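Laundry & Linens board > Folding and Storage

Thread: White socks, the never ending pile. How do you all do it?

urneck_mom
Started in September, still going

OK so I need a sanity check from people who care about this stuff as much as I do. We are a house of white socks. Everybody wears them, everybody's are slightly different, and I have been dumping them all in one basket after the wash and telling people to fish out their own. That worked when the kids were small and their socks were obviously tiny. Now everyone's feet are within 2 sizes of each other and it's chaos. I find ankle socks paired with crew socks. I find one of mine on my son.

So I've started folding them myself in the evening and I'm trying to settle on a method before I teach it to anyone else. Right now I'm torn between the roll-and-tuck (cuff turned over the whole bundle) and the flat fold in thirds. My mother was a flat folder and her drawers looked like a store. Mine look like a bird feeder.

What do you do, and does it last past the first week?

frasergrad
Reply

Flat fold, always. Stretching one cuff over the whole bundle kills the elastic. I had a set of good wool ones that I balled up for years and in every pair one sock slides down and the other one stays put. You can guess which one was on the outside.

Lay both down, heels matching, toes together, fold once toward the cuff, fold again, stand it up in the drawer. Done.

lintqueen7
Reply

Oh here we go, the elastic thing again! I've balled socks my whole life and mine wear out at the heel long before the cuff gives up. If your cuffs are dying I'd look at how hot you're drying them. I do everything on low and hang the thick ones.

Also flat folded socks only stay flat folded if nobody else in the house opens the drawer. One teenager digging for a pair at 7 in the morning and it's all soup.

frasergrad
Reply

Dividers! I got the cardboard ones from Selteck, they come flat and you slot them together, and they've held up fine. A teenager can dig all he wants, he only wrecks his own square.

urneck_mom
Reply

Dividers might be the thing, I hadn't thought of that. I did try both ways on the same batch last night, half and half, and the balled ones took me no time at all while the flat ones looked so much nicer that I got a little carried away and redid my own drawer too (and then sat on the floor admiring it, don't tell my family).

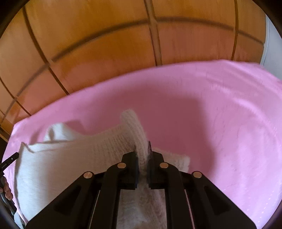

The ribbed ones are the ones I can't make up my mind about, because a flat fold is only as neat as the cuff will let it be. A plain thin cuff lies down and stays down. But a thick knitted one wants to do what that white sock is doing up there, with the cuff curled over into a little tube while the rest lies nice and flat. Put two of those together and the stack leans over to one side. I've tried smoothing them with my hand and I've tried leaving them under a pile of towels overnight. The towels helped some.

And while I'm complaining, why does fluffy stuff have to get all over everything? I wash the socks with the bath towels and I pick fuzz off them for the rest of the evening.

cunum_dave
Reply

Stop washing them with towels. That's your fuzz right there. Towels shed, socks grab it. I run socks with T-shirts and pillowcases and I get hardly any.

On the curling, pull the cuffs straight while they're still a bit damp. Grab the top edge with both hands, give it a tug sideways, then one lengthwise, and lay it down. Takes a second per sock. If you wait until they're bone dry they've already decided how they want to be.

lintqueen7
Reply

Agree on the damp tug, disagree on the towels. I don't have enough whites to make a load without them! I'm not running half a load just to spare myself a little fuzz. Shake the towels out hard before they go in and clean the lint screen every single time, and it's manageable.

cunum_dave
Reply

Half a load every other week vs. picking lint every week. I know which one I'd take. But it's your evening.

frasergrad
Reply

Back to the cuffs for a second - with the thick ribbed kind I fold the cuff IN first. Turn it down once, inside, press it, and then fold the rest of the sock over on top of it. The weight of the foot part holds it. It makes a slightly fatter bundle, but it doesn't spring open.

urneck_mom
Reply

Ooh, cuff first. I always leave it for last! Trying that tonight.

And I hear you on the towels, but I'm with lintqueen7, I'd be waiting forever for a full load. Maybe I'll hold the socks back and do them with the sheets.

old_mangle
Reply

Long time reader here. I used to work in the linen room at a hotel, more than 600 pieces on a slow shift, mostly towels and robes but also those thick spa socks. We never balled anything, it wasn't allowed, since the guests could see the shelf. For home I ball them. I have no shame about it. Nobody is inspecting my dresser.

What I would keep from the hotel is sorting before folding. Everything of one kind in one heap, all facing the same way, and only then start. Most people fold as they pull from the basket and that's where the time goes, hunting for the mate.

And loose threads: snip, don't pull. A pulled thread on a knit will run halfway up the leg on you. Same with towel loops. Keep a small pair of scissors in the basket.

lintqueen7
Reply

A professional balls her socks at home! I rest my case.

frasergrad
Reply

A professional who wasn't allowed to do it at work, I'd like to point out.

urneck_mom
Reply

Ha! OK, update from the bedroom floor. Sorted first, which felt slow but it did go quicker once I got started. Cuff folded in on all the ribbed ones. They're standing up by themselves in a shoebox until I get the dividers. The thin ankle socks I balled, sorry frasergrad, they're just too slippery to stay folded.

I still have 2 singles left over with no mates anywhere. Does anyone keep a bag for those or do you just give up and turn them into dust rags?

cunum_dave
Reply

Bag on a hook by the dryer. If the mate hasn't turned up by the time the bag is full, rags. Check inside the pillowcases first.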